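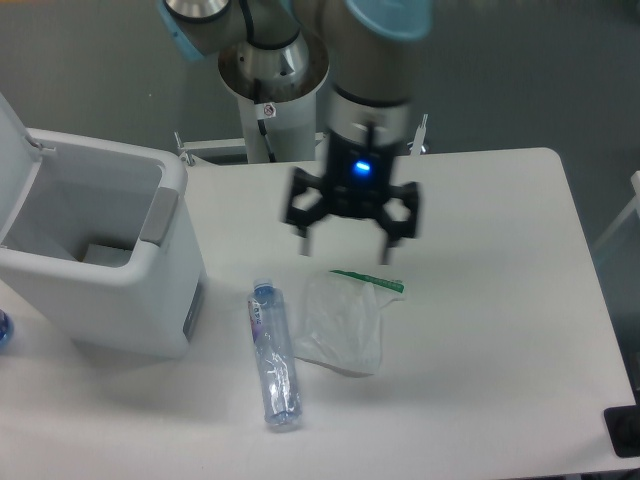 Shared tables need a bin on them. On them, not under, not down the hall by the copier. I've been saying it since July and I'll say it again, quickly, before my next meeting.

People finish a water and put the bottle down where they stand. Then a snack bag lands next to it. Then the next person figures that's where trash goes. At the Mandholm building we had 18 shared tables and one big can by the elevator. Guess where the bottles were.

So put a small bin up top. Plain white, with a lid. Looks fine. Nobody is eating a five-course dinner there anyway.

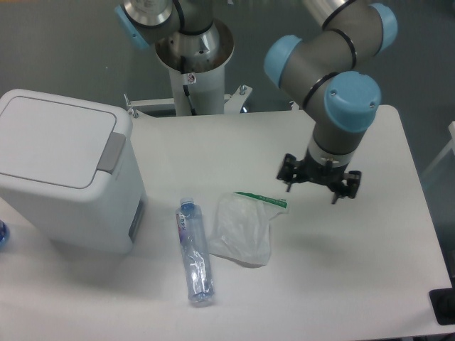

The lid problem

Yes, a lid slows people down. A bottle lying a short reach from a closed bin is the most common sight in any break room I know. Laziness? Partly. But a lid asks for a free hand, and people have a phone in it. I'd still keep the lid — old banana smell is worse. 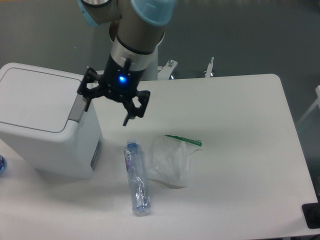
Crinkled bottle, blue cap, bin close by.

Then there's the sorting fight. Cúc Dương over at the Ulville office wants caps off, labels off, bags in their own box. I like Cúc, I think she's wrong. Four rules on a sign is 4 too many at lunch. Get the stuff off the table first, sort it at the end of the day. One person, gloves, done. Bags seperate from bottles, fine, but do it then. 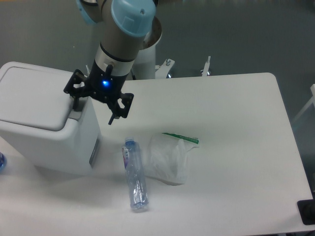

Cidton Shared Spaces Team

The other complaint is money. A little bin costs us 18 bucks. We spent 99 on signs last year and people put thier cups on the signs. Buy the bin. Empty it before it's full. If you want one for your floor, write to me or to Amadi Supply direct, they know the size.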